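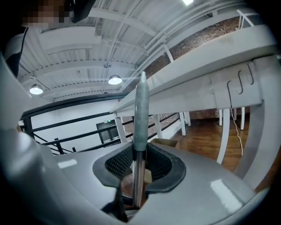

Flollamance Workshop Club -- Department of Small Tools and Odd Parts

Gallery: The Hall at Trindberg, Spring Sorting

Rod with the gray-green top and the polished metal shaft, with the lamps of the hall on behind it. It goes to tray 27, together with the other long and thin things, until somebody can give it a proper name.

Welcome to the gallery page of our department. We are the part of the club that takes care of small tools, handles, shafts, pins and all the pieces that came to us in boxes without a label. In March we began to sort the whole collection again, from the first drawer, and on this page we keep the picture together with the notes that belong to it. Members who could not come to the hall have asked us to write a little more than only a title, so the notes became longer than we planned.

About the rod

In the register it is written as "rod, pointed, mottled top". The point is rounded and the color is somewhere between gray and green -- Paula Surdu writes "stone color" in her list, Vasilică Hodoroagă writes "olive", and both words are now in the register so that the search finds it. Between the colored part and the metal there is a thin dark band. We did not try to pull the two parts from each other, and we ask you please not to try it also.

What the upper part is made of, we do not know yet. If you have seen a similar rod in an old tool set, please write to the department and tell us the name of the set and, if you remember, how many pieces were in it. A drawing with a pencil is also very welcome.

About the hall

For the members who know only our old rooms: the hall at Trindberg is higher and has much more light. The ceiling is of corrugated metal, painted white like the beams under it, and the long pipes go across it. The dome lamps are good for general work. For reading the small stamps on metal we still recommend the table lamp from the Ene cabinet, which must be returned to the cabinet after use.

It is a little cold in the morning. Please bring a sweater, and for the hands take thin gloves, not the thick winter ones, because with thick gloves the small pins are impossible to pick up.

How we sort

Each piece is wiped with a dry cloth, looked at from both ends and placed in a tray. First we sort by shape, and only later by use. Last year we did the opposite and we had many discussions about use, some of them longer than one evening. Shape is easier. A long thing goes to the long things, a ring goes to the rings, and if a piece has two shapes it goes to the tray where you would look for it first.

When the register was closed for the winter it had 1,227 entries. We expect that it will become shorter, as Darius Lazăr has already found several pieces that were written twice under different names. When you find such a pair, do not cross out the older line. Put a small letter D next to the newer one and leave it for him.

The trays with a blue sticker are finished. The trays with no sticker are open and anybody can work on them. Tray 4 is reserved for broken parts, also for the ones that look very easy to glue. Please do not glue them at the table.

Names used in the register

Rod: long, straight, the same thickness for most of its length, or almost.
Shaft: the metal part of a piece which has also another part.
Pin: shorter than a finger.
Top: the end that is colored, covered or shaped. If no end is like this, leave the field empty.
Mottled: more than one tone on the surface, with no clear line between them.

Paraschiva Matei prepared these words and she will be glad to receive corrections, especially from those who speak English better than we do.

Still looking for

-- the lid of the flat Zovano box, with two hinges
-- shallow trays, any color, that can be put one on another
-- around 49 paper labels with string (the sticky ones leave glue on the metal)
-- a magnifying glass with a stand

You can leave these things on the shelf at the entrance of the hall, with your name on a paper. For questions about the register, ask for Paula. For the key, ask Vasilică Lazăr -- not Vasilică Hodoroagă, who receives many calls about the key and does not have it.

Back to all galleries of the club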